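Progress Report: Serving Line Automation, Jellstead Staff Kitchen
Submitted to the Wasetti Workplace Fund
September 6, 2025
Prepared by Parisa Rashti, Project Lead

1. Where the project stands

The grant supports the planning and first trial of a two-armed robot for counter clearing and plate setup in the Jellstead staff kitchen. The kitchen served 2,866 meals in February, the month we used as our baseline. The work so far has been done in simulation, and all of it has gone through the practice kitchen that Obinna Ekwueme built. No robot has been used near staff or food.

Simulated practice runs now stand at 2,304. The target in our agreement was 2,000 by the end of this period, so that milestone is met. The next one, a supervised trial in the real kitchen outside meal hours, has not been started.

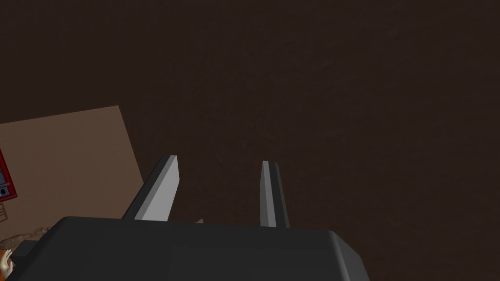
Gripper view in the simulated kitchen, fingers open.

2. What the runs have told us

Flat items in open space are the easier part. Items crowded together near the side of the gripper's view are harder, and most of the failed attempts we logged fall in that group. Tadhg Keogh has been sorting the failures by cause. His first pass suggests that the approach angle matters more than grip force. We changed the approach settings in the last batch and will have a proper comparison in the next report.

We also moved from short single-item tasks to longer ones along a full counter. These take more time to set up and to review. Review is still done by a person watching each run, and Tadhg estimates that it takes up half his week.

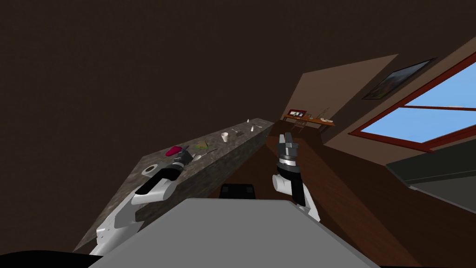
The longer tasks raised a question we had not planned for, which is who decides when a counter is finished. Kitchen staff do not agree on this among themselves. Some clear everything as they go, and others leave serving items out until the end of the shift. We have asked the morning and evening crews to settle on one written standard before the trial. Erzsébet Szabó is drafting it with them.

3. Effect on staff

There are 8 people on the kitchen crew. All of them have attended at least one session where they watched simulated runs and commented on them. Attendance was paid time.

The main concern raised was hours. Management has confirmed in writing that no shifts will be cut during the trial. What happens after the trial has not been decided, and staff have been told so. The second concern was extra work. Several people expect to spend their time fixing what the robot gets wrong, and we think that is a fair worry for the first weeks. We have set aside paid time for it.

Two crew members have asked to be trained as operators. Clémence Maillard is preparing that course, and we propose a higher pay grade for anyone who completes it. The proposal is with management.

4. Food handling

Staff asked us to be careful about what the robot is allowed to touch. Plates and utensils raised few objections, but prepared food did. In the simulated kitchen we have included a triangular sandwich with lettuce and tomato in the filling, set directly on the marble with a ladle standing to the right of it. Erzsébet pointed out that a sandwich on a bare counter would be thrown away under our own rules, so picking one up and putting it on a plate would be teaching the wrong habit. For the trial, prepared food will be handled by people only.
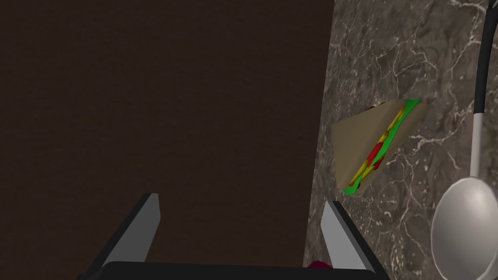

Training for the crew will follow the same limits. Clémence has split the course into a general session for everyone and a longer one for operators, and both use views from the gripper. In the one with the sandwich and the ladle, the two fingers are open with a wide gap between them, and she uses it to ask trainees whether they would stop the robot at that point. Opinions differed when she tried this out, and she has added time for discussion.

5. Next period

Obinna will add the revised clearing standard to the simulated tasks once it is agreed. Quotes for floor marking and a stop button at each end of the counter have been requested from Bùi and Zarlow. We are not asking for a change to the budget. We do ask that the date for the supervised trial be set after the written standard is signed by both crews.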